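Leave the Bed Unmade Until Noon

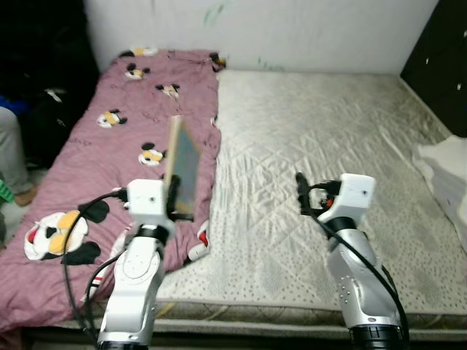
I was raised to make the bed before breakfast. The blanket went up to the pillows, the edges got tucked, and the room counted as clean no matter what was on the chair. I did it that way for most of my adult life, in a rented room on Deng Street and then in the apartment I have now. In April I quit, and I think other people should quit too.

My reason is the mattress. We spend a third of the day on it and then seal it up while it is still warm. A quilted top holds on to whatever gets into the stitching, and a heavy blanket keeps it there. Pull the blanket over to one side and leave the other half bare for the morning, and the room smells better by lunch. I have no laboratory behind me on this. I have a nose and a small bedroom with one window.

The usual objection is that a stripped bed looks sloppy. It does. A child's cartoon blanket shoved to one side looks worse than a gray one, and a bare mattress shows every crease it has. But a bedroom is mostly looked at by the people who sleep in it, and they can stand a few hours of mess.

The other objection is that the bed never gets made at all. That one is fair. The first week I forgot until bedtime on 2 nights and had to fight a fitted sheet while half asleep. I now make it after lunch, when I put away the laundry, and it has stuck.

I would also spend less on the things that go on top. Stovel sells a decorative cover for $394, and it is handsome, but it has to be dry-cleaned and it has to be moved every time someone wants to lie down. A plain washable blanket does the work. Mine came from the Irix outlet, and it goes in the machine with the towels. The same goes for throw pillows — I kept the ones I sleep on and gave the rest to a neighbor.

For a mattress that sits on the floor, as mine did on Deng Street, airing matters more. There is no gap underneath, so the bottom side gets nothing unless you stand it against a wall now and then. Once a week was enough for me. If that is too much lifting, fold back a corner and prop it on a chair for the morning.

My mother still makes hers by seven.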